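Block clear-up game: three cubes, one basket
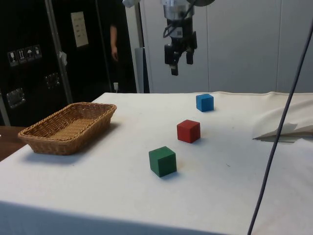

Green, red and blue cubes set out on the white cloth, basket still empty.

Quick one for toddlers and upwards. Five mins to set up, less once you've done it a few times.

What you need
A low-sided basket — wicker is nice, any will do
Three plain cubes, different colours
A white cloth or old sheet

Setting up
Cloth on the table first. Pull it flat. Patterned ones are no good, the little ones start looking at the pattern.
Basket to one side, turned a bit so it's easy to reach into.
Cubes on the other side in a slanting line, nearest to furthest. Leave plenty of cloth between them. Not touching!
Easy colour at the front. We do green, then red, then blue at the back.

Playing
Say one colour. Just the one. "Red in the basket." Then wait — longer than feels comfy.
Wrong cube? Let it go in, name it, carry on. No fuss.
All in? Tip them out and swap the order round. Blue nearest next time.
Stop while they still want another go.

Making it harder
Two colours at once, "green then blue".
Move the basket further away, or accross to the other side.
Let the child be the caller. Zohreh Sharifi's group love this bit, very bossy.
Older ones can shut their eyes while you take a cube away, then say which one's gone.

Putting away
Cubes live in the basket, cloth folded on top. Wipe the cubes with a damp cloth first, dry them of properly or the wicker goes musty.

Same basket does for the sock matching game, instructions for that one to follow in October.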